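Progress report to the Briver program office
Project: Trumora, small part handling with hand-held grippers
Period covered: February to April

1. Summary

In this period we had one serious fault, and most of this report is about it. The fault cost us two weeks of recording. It is now understood, and a repair is in place on both hand-held grippers, but we do not yet consider it closed. The other work continued with less speed than planned.

2. What went wrong

In March, the finger opening reported by the gripper began to differ from the real opening. The task is simple: the operator brings the gripper to a small part on the white table, closes the fingers, and moves the part to another place. When the fingers were fully open, the log sometimes showed them partly closed. The error was not constant. It appeared after a long session, and it went away when the gripper was switched off and on again, so for several days we believed it was a software problem.

The small red ring was the part most used in this period. It is a difficult part for us, as it can stand on its edge and the fingers must come to it from both sides with an even opening.

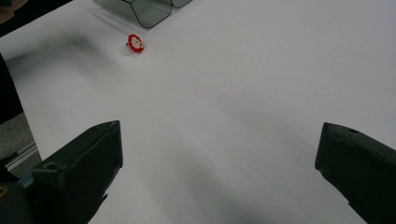
3. Cause

We opened the gripper at the Kan workshop. The set screw that holds the encoder magnet had become loose, and the magnet could turn a little on its shaft. Restarting the gripper made a new zero position, and this hid the error each time.

We must also report a mistake of our own. The work instruction asks for a check of the full opening before every session, but the check was written as optional in the first version and some operators still had this old version. We have withdrawn it.

4. Effect on the data

From 1,934 recordings made in the period, 54 show a clear offset and were removed. A further 27 are doubtful -- the offset is small and may come from normal play in the fingers. They are stored separately and will not be delivered before we decide.

No person was hurt. The closing force is low, and there is no motor in the hand-held version.

5. Repair and test

The screw was replaced and fixed with thread lock. After that we repeated the opening check with nothing between the fingers, over the same white table, using the faint circle on the surface as a position mark.

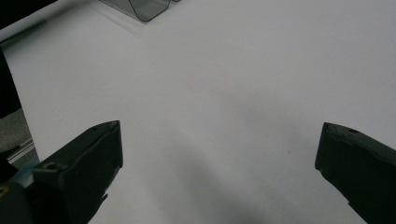 Handling and Grippers Group, Tornbridge Laboratory

The reported opening stayed inside the tolerance during the whole test. However, the test was shorter than the sessions in which the fault appeared, so a long test is still necessary.

6. Next period

-- Long test of both grippers, planned for May.
-- Decision on the doubtful recordings.
-- Warning in the recording program when the zero position changes between two sessions.

We ask the program office to accept a delay of two weeks for the second data delivery. No additional budget is requested.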